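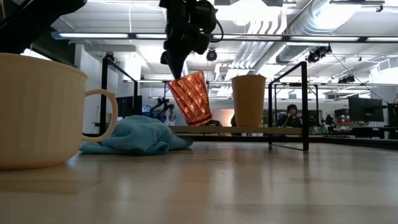
Kultow cups: house rules and data card

Hi! I'm Anitha Nambiar and I look after the Kultow cups set, so if something in it looks odd, I'm the one to bug. It's 1161 episodes of robot arms picking up cups and putting them down again, and most of this file is the rules we record by (people kept asking me for them, so now they live with the data).

Last edited 1/12/20.

What's in it

Each episode is one folder with the video, the joint log and a notes.txt. Please read the notes! Operators write down all kinds of useful stuff in there, and it's the only place you'll find out that a grasp took two tries.

Rules for recording

Keep both arms at 30 percent speed until you've run the motion once, start to finish. One person has a hand on the stop button the whole time, and that person doesn't also drive.

Hands stay outside the black frame while the motors are powered. Yes, even for a quick nudge of a cup. Stop, move the cup, start again.

Only one gripper goes for a cup at a time. The other one can wait close by, but it waits open.

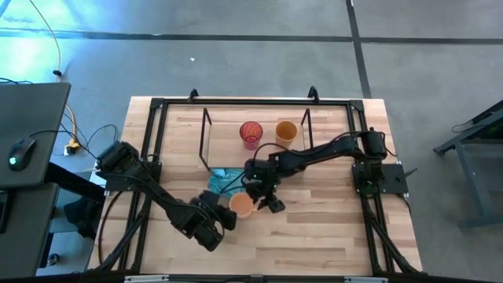 Both arms in over the peach-orange cup, right gripper open, with two more cups standing between the wire uprights.

The cloth can go anywhere on the tabletop, and I'd love it if you bunched it up differently between episodes. We got lazy with this in October and you can tell, sorry.

If you drop a cup, keep the episode and label it "drop". I really mean this one! Folks from the Shabalala group train on the failures and were pretty sad about how many we used to toss.

Take a break of 10 minutes after every 31 episodes. Tired drivers get sloppy, me included.

Known problems

Shiny cups confuse our depth filter, mostly the see-through ones. Joint logs from the first Plurville sessions have a clock offset; run fix_clock.py before you line them up with the video.

Using it

Fine for research and teaching. If you share a changed version, say what you changed and rename it, please. Questions go in the Plesmont tracker under "cups", and I check that most mornings.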